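Suline: what people call the color of a couch
July | by Ghada Saab
Print this page | E-mail this page

README

Suline is a small table of color words taken from secondhand furniture ads. It has 700 rows, one per ad, and covers couches, armchairs and the odd footstool that somebody was brave enough to list as a couch. I started it after an argument with Peter Matoušek over whether "taupe" is a color or a way of giving up. The data does not settle this.

What is in it

The main file is suline.csv. Each row has the seller's color word exactly as typed, a cleaned-up version, the type of furniture, and a plain color group chosen by Peter or me. Spelling is left alone in the first column, so you will meet "burgandy," "beidge" and a "moav" that took us most of an evening. The second file, words.csv, lists the 164 different color words left after cleaning. Most of them mean brown.

We don't include prices, names, phone numbers or the ads themselves. Sellers were asked before their wording went in, and the ones who said no were usually the ones with the best words.

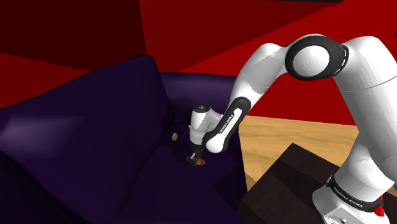
The group column is the weakest part of the table, and you should treat it that way. Peter and I each labeled every row without talking, then compared, then talked quite a lot. Brown, gray and beige caused nearly all the trouble, as they do in life. Purple was easier to agree on by eye and worse on paper: a deep purple couch like the one in the picture gets a plain "purple" from both of us, but sellers would sooner say plum, eggplant, wine, grape or, in two ads, "royal." We put all of those under purple except wine, which went to red on a coin toss. The toss is recorded in the notes column.

Known problems

The ads come from Dernar and the towns near it, so the words are local. "Ko brown" appears in 3 rows and refers to a paint shop that closed before I was born.

Sellers describe the couch they remember buying. Sun and dogs are not accounted for.

"Neutral" has been kept as a color word under protest.

Using it

Fine for teaching, for toy search projects, and for starting arguments. Please don't use it to match paint. Someone at Tenum tried, and there is now a hallway we don't mention.

Changes

Version 2 fixes the row where "cream" was filed under food. Version 3 will happen when Peter returns my laptop charger.

Corrections are welcome, especially on taupe.

Contact | Copyright Ghada Saab and Peter Matoušek | Back to top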